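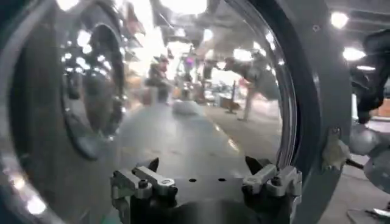

Code 227 at the dryer door, both arms locked, basket held hostage
Posted Thursday by Nassoro Obura
Last updated: Thursday, 16:40
Search this forum Advanced search

nassoro_o
Two-armed laundry rig at the Renddale site, Jurex controller, Veres grippers. One arm holds the basket, the other does the dryer door. On Thursday morning it took hold of the door rim, pushed, threw code 227 (position deviation) and stopped dead. Both arms.

Which would be fine, except that the grippers stay shut on a protective stop. So I had a robot attached to a dryer at one end and to somebody's washing at the other, and it stayed like that for 11 minutes while I read the manual. The manual says to "clear the workpiece". The workpiece is a dryer.

It has done it three times now. Force limit at the door is 20 N. Any ideas before I raise it?

pellow
Don't raise it. 227 is the controller telling you the arm isn't where it thinks it should be. If you give it more force you'll get the same fault with a bent hinge.

drumroll
Raise it a bit. Appliance doors are stiff, and 20 N is what I'd use to close a bread bin. We had the same trouble and a higher limit cured it.

pellow
Cured it until when?

drumroll
Until we got a different robot, but I don't see that it's relevant.

kettlewick
What's your path at the door? If you've programmed a straight push, there's your fault. The door swings on an arc, and you've got a gripper clamped to it that wants to go in a line. Sooner or later they disagree.

nassoro_o
It's meant to be an arc. I taught it by hand, so "arc" may be generous. Sequence as it runs:

1. Basket arm brings the basket up beside the dryer and holds it there.

2. Door arm comes in from the right and takes the lower-left edge of the rim. 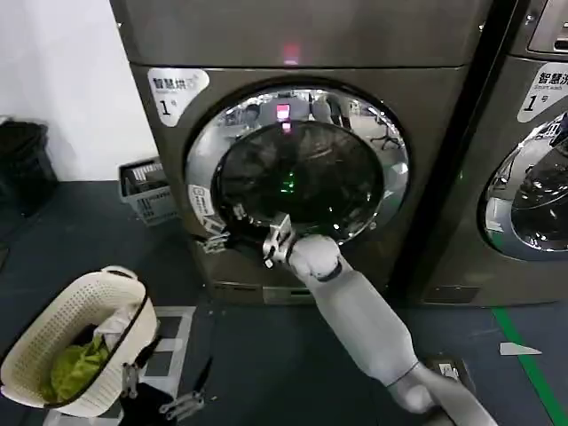
3. Door arm follows the taught path, gripper closed throughout.

4. Gripper opens, arm backs off, everyone goes home.

It never reaches 4.

kettlewick
Lower left? The hinge metalwork is right there. You're pushing a door next to its own hinge, with almost no leverage, and then wondering why it feels stiff.

nassoro_o
It was the only part of the rim I could reach without the arm crossing the basket. I can hear how that sounds.

drumroll
So it does need more force. Thank you.

pellow
It needs to hold the door somewhere else. Move the basket, then take the far side of the rim. And if you can, don't grip to close. Open the fingers and nudge it. Nothing to be locked on to when it trips.

Separate matter, and I'd call it the serious one: how did you get it off?

nassoro_o
Teach pendant, manual release, once I'd found the page. The deviation timeout is set to 1000 ms, so it leans on the door for a full second before giving up.

pellow
Bring that down today. And print the release procedure and stick it on the wall. If that had been a sleeve with an arm in it, 11 minutes of reading is a very long time.

drumroll
Fair. I'll give you that one.

wutach_fan
Does this affect the Wutach controllers as well? Asking because ours is due in February.

kettlewick
Different codes, same doors.

nassoro_o
Timeout shortened, procedure on the wall, force limit left alone (sorry, drumroll). Haven't re-taught the door yet. That means moving the basket position, and with it every pick I've set up this month. Will report back, or sell the rig.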